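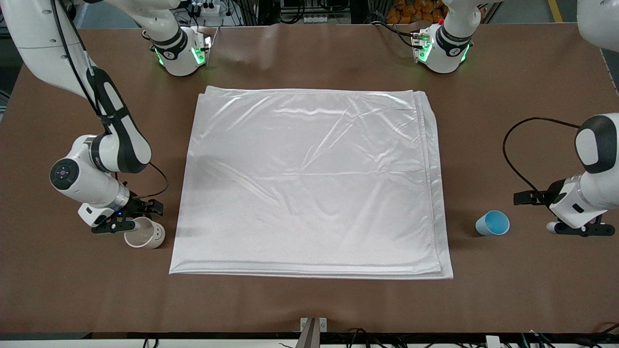

Ticket: Right arm stalls on approach to cup, cloth task
Opened by: Eduard Vaněk
Status: Open, then closed, then open again
Priority: Eduard says high. Everyone else says the dust extractor is high.

Setup, for whoever picks this up after I've gone to live in the bush: shared workshop, back bench, two arms running on the controller we call Nilia. The job is to fold the white satin sheet, leave it flat in the middle, then pick up a cup from beside it and put it down somewhere else. Folding is fine. Folding has been fine since May, which I mention because it took most of my long-service leave.

The fault: the gripper comes down over the cup, gets to what I'd call spitting distance, and stops. No alarm or error colour. It just hangs there like a bloke who's walked into the shed and forgotten why. After 99 seconds the watchdog gives up on it and writes one line to the log, "goal not reached", which I had already gathered.

Tried so far:

1. Turned it off and on. Same.

2. Re-homed all the joints. Same, but it took longer.

3. Checked the cable on the right wrist. It had enough slack to hang washing on. Pulled it in and re-tied it. Same, though tidier.

4. Swapped the left and right gripper configs to see if the fault moved. It did not. I then forgot to swap them back and lost an evening to a brand new fault of my own making. Swapped back now. Please don't touch.

5. Read the Fliveo manual, section on approach limits. It says to consult the section on approach limits.

Comment from Vendula Skála, 8:40 pm
Have you looked at what the wrist camera sees on the way in? Your cup finder was trained on Gornberg's old bench, which was pale grey laminate. Ours is brown. Also you've put a shiny white sheet next to a shiny white cup, so I have some sympathy for the arm.

Reply from Eduard, 9:15 pm
The colour of the bench was the first thing I thought of. (It was the fourth.) Ran the finder on saved wrist frames, 400 of them, and went through the misses with a cup of tea and a growing sense of shame.

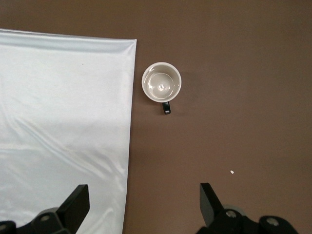 The finder gets the rim every time, no complaints there. What it does after that is draw its box around the rim and the bright corner of the cloth together, and call the whole lot one cup. A very wide cup. The planner then works out that the fingers can't open far enough to go around it, and quietly declines. So the stall is the planner being sensible about a stupid request, and I owe it an apology for item 4.

The handle isn't helping either. From straight above it's a little dark stub, and the finder has been filing it under shadow.

Changes made tonight:

- Minimum gap between cloth edge and cup is now a setting instead of a number I typed in at midnight.
- Finder fits a circle to the rim first and ignores anything that isn't part of it.
- Box wider than the gripper opening now throws a proper error, in words, with the width in it.
- Wiped the bench. There are crumbs turning up in the wrist frames. I'm not naming the person who eats toast over there.

Result: 6 clean pickups in a row. Closing.

Comment from Vendula, 9:50 pm
Reopening. I nudged the sheet so its edge sat against the cup and it stalled again.

Reply from Eduard, 9:58 pm
Why would you do that?

Comment from Vendula, 10:02 pm
Because the left arm will do it eventually. It's not a precise folder, Eduard. I've seen the corners.

Reply from Eduard, 10:20 pm
Fair. The new error did come up this time, so we've gone from a mysterious stall to a stall with a caption. I'm counting that.

Plan is to have the other arm draw the cloth back a touch before the pickup if the gap is under the limit. That needs the two arms to take turns, and the turn-taking code is the Vondráček module, all 1,593 lines of it, with one comment, which reads "sorry".

Still to do:
- Turn-taking for the cloth pull (me)
- Retrain the finder on our own bench, with the cloth in view (Vendula, who offered before she'd seen the labelling tool)
- Check the blue cup as well, on the left side. Haven't run that one through the new finder yet.
- Put the lid back on the crimping kit, whoever had it

Leaving this open. Power to the arms is off at the wall and the key's on the usual hook.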